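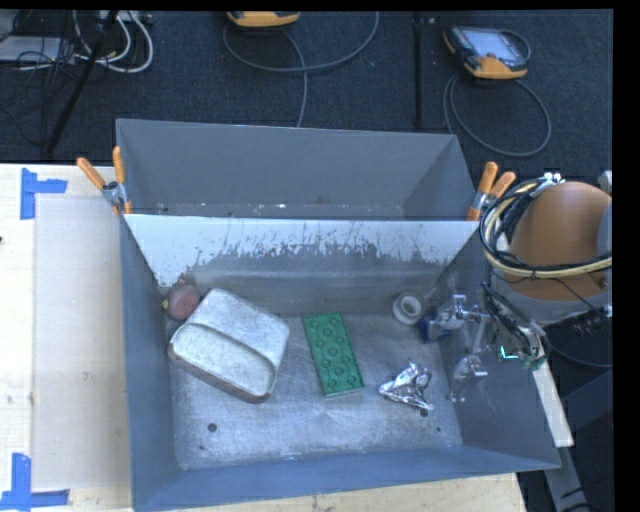 Figure 4. Bin with divider clamped at both ends, mixed objects in the front section.

Search this manual Go

4.2 Setting up a grasp trial

The Fenerix method learns from repeated grasps on mixed objects. Our main result used 2,509 grasps, with 248 held back for testing. Follow the same steps if you want numbers you can compare with ours.

1. Set the bin on the table and fix a spring clamp at each end of the divider.
2. Leave the rear section empty.
3. Place the objects in the front section. Mix hard and soft shapes – a metal pan, a roll of tape and crumpled foil are good choices.
4. Let some objects touch the walls or each other. Do not line them up.
5. Stand clear of the arm and start the trial from the Irnex console.
6. Log each grasp as held, dropped or missed.

Note: Shiny foil gives weak depth readings. Keep these grasps in the log – removing them raises the score unfairly.

CAUTION: Stop the arm before reaching into the bin. Check that hoses and cables move freely before every run.

Repeat the calibration in section 3 after 2,000 grasps, or sooner if the bin is moved.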